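A Visit to the Datik Shed

I had been promising Chaltu Alemneh since autumn that I'd come and see what they were building out at Datik, and in May I finally got myself organised, packed a thermos and a lemon slice, and drove out. It's a shared workshop behind an old seed store, and you'd go straight past it if you didn't know to look for the green roller door. I did go past it, twice, and had to ring from the servo to ask for directions (sorry again, Chaltu).

It costs $9 to spend the afternoon there, which includes tea and more advice than you could use in a year. At one end there's a lathe and a kiln, and at the other, behind a bookcase, is the corner where the Clilo build lives. Clilo is the name they've given to their kitchen helper, an arm meant to put small things away on a bench so that people with sore hands don't have to. I had imagined I'd be shown a lot of metal and cable straight off. Instead Nuria Worku sat me down at a monitor, because they try everything in a simulated kitchen first, and I must say it's a lovely kitchen, nicer than mine, with timber grain all along the counter and a patterned splashback.

The job that afternoon was a small green cylinder and a blue tray. Nuria let me sit in the good chair and talked me through how the arm decides where to come down from, and why it likes to come from straight above.

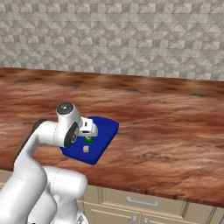

Abrehet Belay reckoned I shouldn't be too charmed by it, as a simulated can never has jam on it and a simulated bench is never out of level, and the first month on a real bench would be spent finding out everything the computer had been too polite to mention. Fair enough! I wrote that down, and I've thought of it since while trying to hang a shelf.

We stopped for tea about then and the lemon slice went very quickly. I asked about money, as you do. They've set themselves a limit of $3000 for the whole build, and the motors are by far the worst of it. There's an exercise book with every washer and cable tie entered in it, 177 lines when I had a look, in at least three people's handwriting. Somebody had drawn a very good magpie next to the entry for bearings.

After tea we went back to the monitor to look at the view from the gripper end, looking down past its own fingertips, and I found that much harder to read. I kept tilting my head like a dog. Nuria says you get used to it after a week or so and start reaching for things that way yourself.

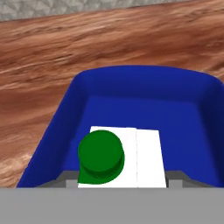

The fingertips are where most of the arguing goes on, I gathered. Chaltu would like them soft, Abrehet would like them cheap, and they've got a shoebox of trial ones in rubber, cork and something that had once been a gardening glove. I was allowed to squeeze them all and give my opinion, and I voted for the cork, mostly on looks.

I stayed until 6 and drove home in the dark with a bag of somebody's mandarins on the front seat. If you'd like to go along yourself, visitors are welcome most afternoons, but do ring first and ask for Chaltu, wear closed shoes, and look for the roller door on the left just after the bridge.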